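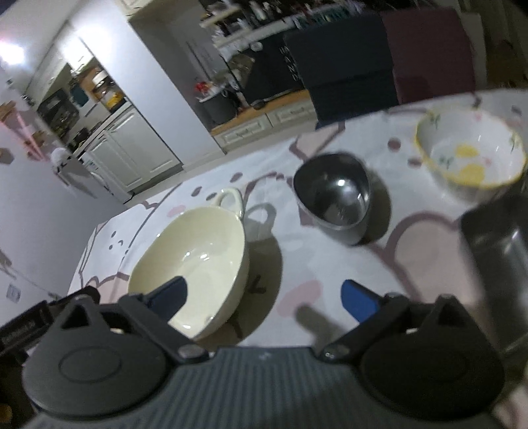 The hand gripper over the practice table, with the cream bowl and the steel cup.

Reviews > Classroom and club > Grippers

Search reviews Type a product name

Reading time: 3 minutes

Nistar hand gripper: our robotics club used it for one term

I help with the Hutley robotics club, and in October we changed from our old Huretti claw to the Nistar. The students use it for the table-setting project. First they pick up each object by hand with the gripper, then they discuss which movement the robot should learn from it. I am not an engineer, so please read this as the opinion of a person who repairs things in the evening and listens to complaints.

The price was 200 pounds with one pair of spare fingertips. The Huretti was 121, but it came without spares and the screws were very soft.

What I like first is the blue fingertips. They hold smooth ceramic well, and you can see them easily against a light tablecloth. A bowl with a handle is a good first task for beginners. They can take it by the handle or by the rim, and both ways teach something. The steel cup is more difficult. Our younger students press too hard, the cup turns a little, and they must begin again. With a shallow metal tray we still have no good method. The jaws come from above and there is not much to hold.

The body is wide. On a full table this is a real problem, and one student moved the neighbour's bowl almost every time. I would like a narrower version for small hands also. After 20 minutes the wrist becomes tired, so we change the person often.

In the project we made 555 recorded picks, and nearly 100 of them we had to throw away. Most of these were our mistakes – wrong start position, or somebody talking to the person who was holding the gripper. Two times the left joint became stiff. I cleaned it with a dry brush and it was good again. The manual does not mention this joint at all.

We also tried the Petchrat at a friendly competition. It is lighter and closes faster, but the opening is smaller and our biggest bowl did not fit.

Spare fingertips arrive in one week if you order from the Nistar shop. The small bag of screws is sold separately, and I advise to buy it at the same time.

My mark is four from five. For a club with students above 12 years I would buy it again.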